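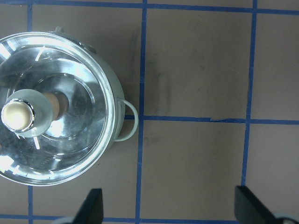

Electrical work in the Kaczmarczyk building: shared kitchens

The gas supply to the shared kitchens in the Kaczmarczyk building will be capped in January. Each kitchen will then run on electric hobs only. Junik has finished the survey of the rising mains and the results are set out in this item for residents of the Dranden site.

Supply and load

The existing kitchen circuits were designed for lighting, a kettle and a fridge. They can't carry a hob. A new cable will be run from the meter room to each kitchen, ending in a small distribution board above the door. Each hob has two rings and draws 3000 W with both at full power. The extractor fan is on a separate circuit and will keep running if the hob trips.

Load across the building is controlled by a Sellitness unit in the meter room. It measures current on all three phases. When the total on any phase comes close to the limit of the incoming fuse, it lowers the power available to the hobs on that phase. The display on the hob shows a small bar when this happens. It isn't a fault and doesn't need to be reported. Full power returns when the load drops.

The new hobs are induction. A pan will only work on them if a magnet sticks firmly to its base. Stainless steel varies, so test each pan separately. Aluminium and copper pans won't heat unless they have a magnetic layer in the base. Pans with a base much smaller than the marked ring may not be detected.

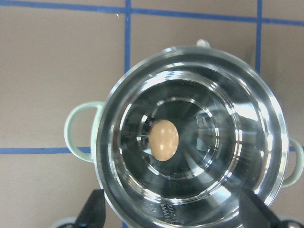
Ventilation

Gas burners give off water vapour as well as heat, and the present extract rate was set to deal with both. The rate will be lowered after the gas is capped. The wall grilles fitted for the gas appliances will stay open until the final gas certificate has been issued. Please don't block them before then. 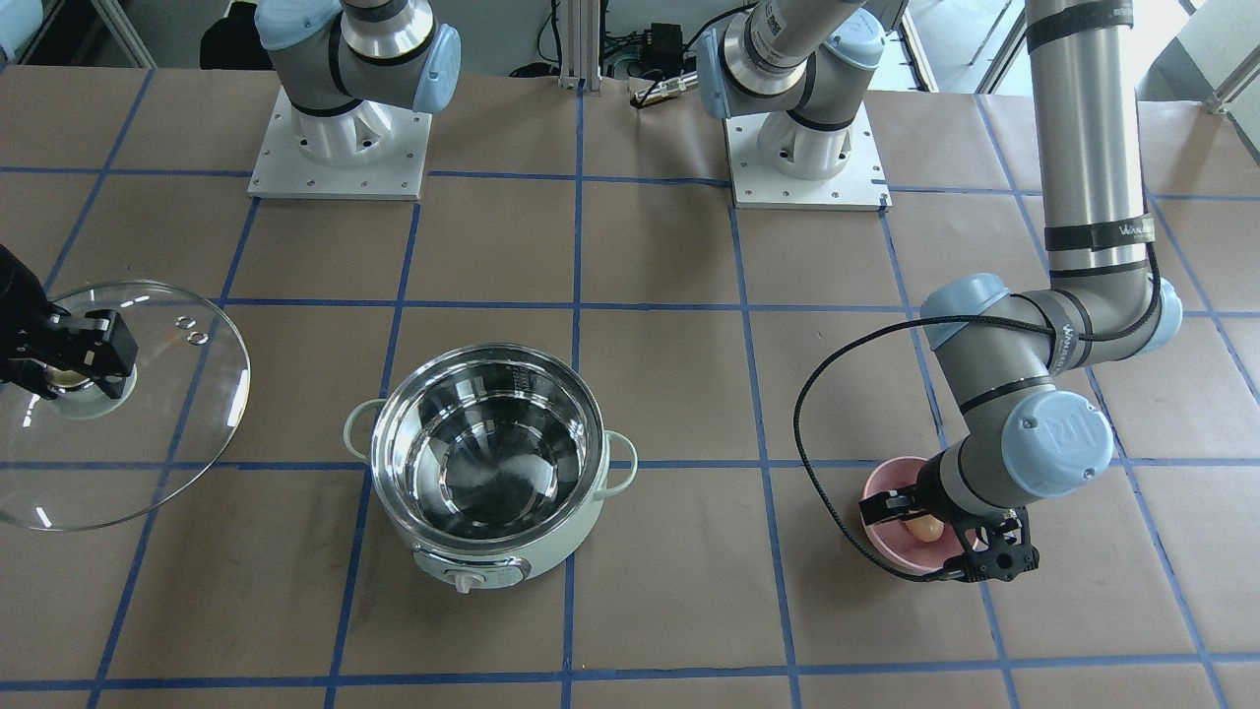
Humidity readings will be taken in every kitchen once the fans have been reset. The sensors go on the wall opposite the hob, at head height, and log overnight as well as at mealtimes. Most of the moisture left will come from boiling water, and lids make a clear difference to the readings. A glass lid with a centre knob, like the one tilted in the gripper at the left of the photo, lets you check a pan without lifting it. If the readings stay high, the extract rate will be put back up and the fan timer extended.

Access

Junik will need the meter room and the kitchen ceilings clear. Cupboards next to the door should be emptied before work starts in your kitchen. Power to the sockets will be off from 9 am to 3 pm while each board is connected.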